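Soldering Working Group - minutes of the August meeting
Held in the small meeting room, Ragnarsson building, 2 pm

Present: six members of the group, plus one from Vemar on a phone line that could hear us but could not be heard. Their comments came by email and are included where they were polite.

1. Minutes of the last meeting
Agreed, after "fully autonomous" was changed to "autonomous" and then to "mostly". The action on ordering more header strips was carried over for the third time.

2. Results so far on the wire task
The policy for the two-arm wire task was trained on 200 teleoperated demonstrations, with 110 further episodes held back for testing. One arm holds the wire and the other brings the iron. The method splits each episode into an approach and a contact phase, and the contact phase is allowed to correct itself several times before the iron goes down. Without the split, the arms tend to agree on a plan and then carry it out slightly to the left of the board.

The group spent a while on what should count as a success. The Ovodano rule (the wire stays put under a light pull) was preferred to the earlier rule (it looks all right on the monitor). It was noted that the earlier rule had produced much better figures.

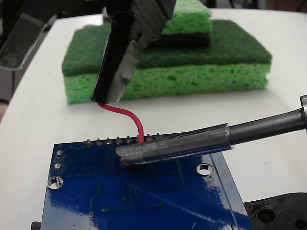 Wire shape remains the main source of error in the approach phase. The model is told where the gripper is and has to work out for itself where the free end has gone, and the two can be some way apart. With a thin red wire that leaves the fingers, bends to the right in an S and then drops to the header pins, the straight-line guess used in the old baseline is of little help. One member proposed shortening the wire. Another replied that this had been proposed in the spring, and that shorter wire brings the fingers nearer the iron, a matter on which the fingers' budget line has views. It was agreed to keep the present length and to add the bend of the wire as a second training target.

3. Labelling
All 317 clips have now been through a first pass. The two labellers agree well on when the wire touches the pad and poorly on when the iron does. Reflections off the blue solder mask were blamed, then the labelling guide, then whoever wrote the labelling guide, who was in the room. The guide will be reworded so that "contact" and "near contact" no longer share a paragraph.

Vemar asked by email whether the contact label could be taken from motor current instead. Possibly. The current trace is noisy and nobody present wished to own it.

4. Figures for the Cesico report
Draft figures were passed round. The bar chart was sent back, its vertical axis having started at a number chosen for morale. The pictures of the task were approved with one small change to a caption, after a discussion longer than items 2 and 3 together.
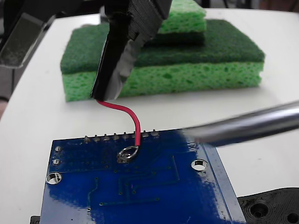

Figure 2. Red wire held by the gripper at a pad on the board, with the iron pointing towards the joint from the right.

The report will give results for both success rules side by side. Cesico's template allows one table, so it will be a wide one.

5. Any other business
The booking sheet for the cell is to be filled in before use - several entries at present read like diary entries.

The simulator licence was raised and put off.

Actions
Add wire bend as a training target and rerun the baseline: learning subgroup.
Reword the contact section of the guide: its author.
Redraw the bar chart from zero: same person, who asked for this to be minuted as unfair.
Order header strips: carried over.

Meeting closed at 3.40 pm. Next meeting to be fixed by email.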